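Review: Hollham parade boots, leather sole, after a season on the square 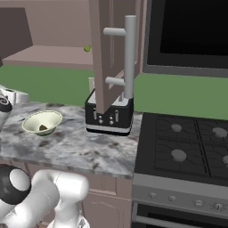 Mekdes Bogale thinks I am wrong about these boots, and told me so before I had written a word. Her view is that any boot feels terrible for the first month, that mine were a half size too small, and that a band sergeant who complains about his feet should have joined the choir. I pass this on in fairness to Hollham, who make a handsome boot and may like to know they have a friend.

I bought mine in January to replace a pair of Griltars that had been resoled so often there was very little Griltar left. We are a volunteer corps of drums. We do remembrance parades, two carnivals and the odd freedom march, and in between we go up and down the drill square at Hirkholm being shouted at by Jhair Yupanqui, our drill instructor, who can hear a late heel from the far side of a hedge.

Sound is where the Hollham earns its money. The heel is a proper stacked one with a steel quarter tip, and when you halt in it the whole rank seems to have halted harder. On tarmac it gives a clean crack. On the old concrete by the stores it is louder still, and if you come in late everybody will know who it was. Jhair approves of this. I have mixed feelings.

Grip is another matter. The sole is smooth leather, and about-turns on damp ground are an adventure. I went round once in front of the mayor and kept going for a bit. You can have the sole studded, which most people do, but thirteen studs on wet cobbles is its own sort of comedy, and the studs are extra. For that money I'd have liked a thin rubber insert under the ball of the foot, the way Altıntaş do it. The Altıntaş boot looks like something issued to a postman, mind you.

Polish: very good. The toecap is smooth out of the box and took a shine in 4 evenings, where the Griltars needed most of a winter and a certain amount of swearing. The crease across the vamp has stayed shallow. The tongue is cut too short, so the laces bite at the top unless you wear thick socks, and in August you will not want thick socks.

Weight is fine for quick time at our 102 paces to the minute, which is slow enough to cause remarks from visiting bands. In double time they clump. I did 2 circuits of the square in them, forearms up, trying to look keen, and had a blister on each heel by the second corner of the second circuit. Mekdes did the same in hers and had none. She has mentioned it since.

Sizing runs narrow. Go up a half and put an insole in.

Would I buy them again? For parades, yes, with the studs and the thick socks. For practice nights I have gone back to the Griltars, which leak at the left welt and have never once hurt me.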